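4 min read

Week 6 notes: who folds the shirts now?

Hi everyone, these are my notes from Saturday's talk, typed up on 22 June 2019 while I still remember what I said (mostly!). If you missed it, read these before the August workshop.

I spent a while on the Levden laundry, because I used to work there and I can't help myself. When I started, a new folder got two days next to somebody experienced and then a table of her own. After the Grullberg line came in, the flat stuff, sheets and towels, went to the machine, and people kept the awkward pieces. Fewer easy minutes in the day, in other words. My old shift lead told me her wrists were better and her head was more tired, and I think you should write that down.

Then we got to teaching. With handheld grippers a person does the job and the tool stands in for the robot's hand, so a folder's know-how turns into something a company can keep. Who gets paid for that, and for how long?

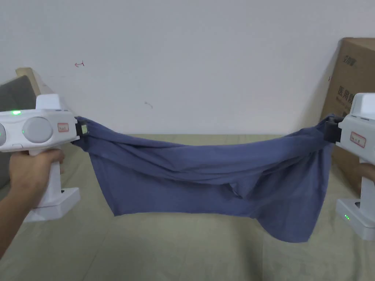

Photo: Hidayah Lau

Look at how the cloth sags between the two jaws. Fingers deal with that kind of slack all day long, and with a jaw you have to plan for it. Somebody asked if this is skilled work. I say yes, and I'd put it in the job description.

For the workshop, read the Jugah chapter and bring one task from your own job that you'd hate to hand over, plus one you'd give away tomorrow. Half a page is fine. The Ito reading is optional, but it's short and I like it a lot.

We use cookies to improve your experience. Accept | Manage settings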